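# Kitchen tips I brought home from the Randorley open day

I spent a happy Saturday at the Randorley robotics open day and came home with a page of housekeeping notes! Teaching a machine to tidy a table means slowing right down, and wow, do you notice your own bad habits.

- Clear the landing spot before you pick anything up.
- Grip a bottle low on the body — never by the neck.
- Park the lid right beside its bottle, every time.

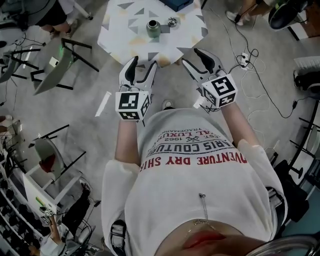 What keeps rubber grip pads from getting slippery?

A damp cloth with one drop of dish soap, then plain water, then 30 minutes to air-dry. It works for jar openers and kitchen tongs too.

My other favorite came from the Hastesell table: tie extension cords back with a strip of old T-shirt (soft, free, and so easy to undo). I did every cord in my kitchen that same night, and I'm already looking forward to the November session in Tukbridge!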